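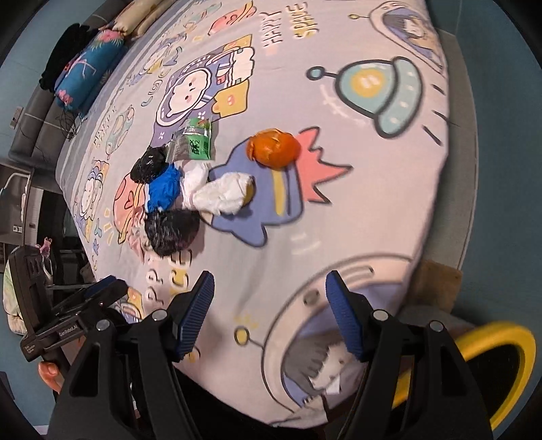 Celeste Bragança

Zodasero: a household throwaway log

Last updated: Thu 31 March

Hi! So this is the README for Zodasero, which is a very long table of everything my household put in the trash, the recycling or the donation box over one stretch of ordinary life in Wileck. It started as a bet with my housemate, Teodoro Agbayani, who was sure that most of what we threw away was food packaging. I was sure it was paper. We were both wrong in our own ways (I'll get to it), and by the time we'd settled the bet the table had gotten big enough that a couple of people asked for a copy, so now it has a README and a version number and I feel very official.

If you only want the data, open throwaways.csv and go. If you want to understand why so many rows say "misc plastic, sorry," keep reading.

What's in the folder

throwaways.csv is the main table. It has 1,993 rows, one row per thing that left the house.

categories.txt is the list of category names with a line or so on what I meant by each.

corrections.txt is where I wrote down every change I made after the fact. It's messy. I left it messy on purpose, so you can see what got touched and decide for yourself if you trust it.

old_categories.txt is the first set of categories, before I gave up on them. You don't need it unless you're trying to read the paper notes along with the table.

The columns

There are 7 of them.

row_id - just a number. The numbers skip in places where I took out duplicates, and I didn't renumber afterwards.

week - the week of the log, counting from the first one. I didn't keep exact dates. I tried for a few weeks and kept forgetting what day it was when I emptied my pockets, so the week is as fine as it gets.

room - the room the thing was thrown away FROM, which may have nothing to do with the room it lived in. A yogurt cup eaten in bed and tossed in the bedroom bin is a bedroom row. Teodoro still disagrees with me on this one and he has a point, but it was my table.

item - free text, whatever we typed. Spelling is all over the place. "Receipt," "reciept" and "store slip" are all the same thing. I fixed some and then got bored.

category - one of the names in categories.txt.

where_to - trash, recycling or donate. Things that got given straight to a friend are marked donate too.

note - free text, mostly empty. Sometimes it's useful ("cracked, could not be glued") and sometimes it's one of us complaining about the other.

How we logged things

The rule was simple: if it goes in a bin, it goes in the log. We kept a pad and a pencil by each bin and wrote things down as we went, and then I typed the pads into Pluler (that's the little list app I use for everything, groceries, birthdays, all of it) and exported from there. Typing could lag up to 2 days behind the pads, more when I was traveling, and I'm sure a few things slipped by in the gap.

We covered 5 rooms: kitchen, bathroom, living room and the two bedrooms. The hallway doesn't have a bin, so anything that died in the hallway got carried to whichever room was closest. The balcony got left out completely. I had a whole season of dead basil out there and not one leaf of it is in the table, which I do regret a little.

Bagged stuff was the hard part. When a person ties up a small bag of odds and ends and drops it in the bin, is that one thing or is it everything inside the bag? We went back and forth on this for ages. In the end we said a tied bag counts as one row if it was tied before anyone wrote it down, with "bag" as the item and "mixed" as the category. If you were the one filling the bag, you were supposed to write down the contents as you went. In practice the bedrooms have way more bag rows than the kitchen does, and I think that's mostly about being tired at night.
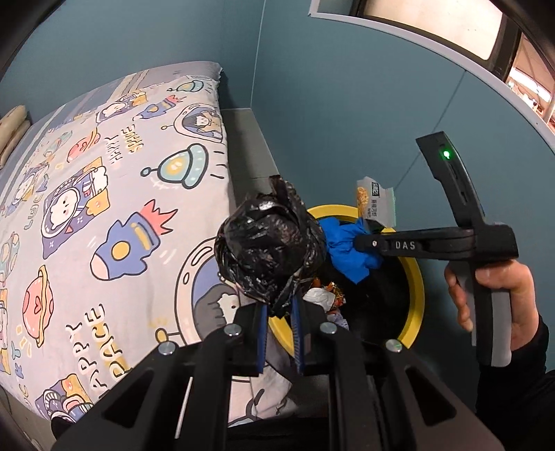 The other thing about bag rows is that they make the bedrooms look tidier than they were. A bedroom week with a handful of bag rows might have had as much stuff in it as a kitchen week that fills a page. If you're comparing rooms, please either drop the mixed category from all of them or leave it in and say so. Just don't count a bag and a gum wrapper as equals and then email me about it!

Categories, and why they changed

The first list of categories was a disaster. I made it on a Sunday afternoon before we'd logged anything and it was full of distinctions I never used again. I had separate categories for shiny paper and plain paper. I had one for "string." Meanwhile there was no place at all to put batteries, or the little silica packets that come in shoe boxes, or hair.

So in October I sat down with the pads and a pot of coffee and started over, this time reading what we'd written and sorting it into piles that made sense. The new list is shorter and a lot less fancy. Everything from before then was recoded by hand, by me, over a few evenings. Where I couldn't tell what the old row meant, I put it in misc and wrote "recoded, unsure" in the note. You can filter on that phrase and it'll find all of them, I was careful about that one.

Teodoro recoded a stack of the same rows without looking at mine, to check. We agreed on most of it. Where we didn't, it was nearly always wrappers: he calls anything that touched food "food packaging," and I only call it that if it was the thing's main wrapper. The table goes with my version. I've put his reading in corrections.txt wherever it was different, so you can swap it in if you like his better.

Who won the bet

Okay. Counted by row, food packaging comes out ahead, so Teodoro wins. But he'd said "most," and it's nowhere near half of the table, so I say he doesn't. And paper, which I'd have put money on (I did put money on it), comes in behind bathroom stuff. Cotton pads, floss, empty tubes, the cardboard roll in the middle. I had no idea. We ended up splitting the cost of a dinner at Magalhães, and yes, the leftovers container from that dinner is in the log.

Things to watch out for

Nothing was weighed. A row for a broken lamp and a row for a bread tag look exactly the same. I thought about buying a kitchen scale for it and then I pictured myself weighing a used tissue and decided against it. So please don't use this to say anything about how heavy household trash is.

We knew we were being watched, by ourselves. I'm fairly sure I threw less away in the first few weeks out of plain embarrassment. You can see the numbers climb after that as the shame wore off.

Guests are in there too, without being marked. If somebody came over and threw something out, whoever was nearest the pad wrote it down. The living room is the worst for this.

It's one household with two adults, no kids and no pets. I wouldn't stretch it any further than that. It's good for messing around with, practicing cleanup on ugly free text, teaching someone how to group and count, that sort of thing. A friend used an early copy to show her class how many ways people can spell "aluminum," and I thought that was a lovely use for it.

What I took out

Anything with a name, an address or an account number written into the item field. We didn't type much of that to begin with, but there was some ("letter from dentist about" and so on). Medicine got changed to just "medicine." I also took out a short run of rows from a week when we had a fight about dishes and used the note column to carry it on. The fight is over now, and the rows weren't adding anything.

Using it

Take it, copy it, chop it up, whatever you want. If you publish something with it I'd like to hear about it, and a mention by name would be nice, with Teodoro in there too as he did half the pads. If you find a mistake, tell me the row_id and what you think it should say, and I'll add it to corrections.txt the next time I sit down with it.

Still to do

Fix the rest of the "receipt" spellings. Decide if egg cartons that got reused for seedlings before they were tossed should be paper or garden (they're paper right now). Find the missing bathroom pad, which I believe is behind the washing machine.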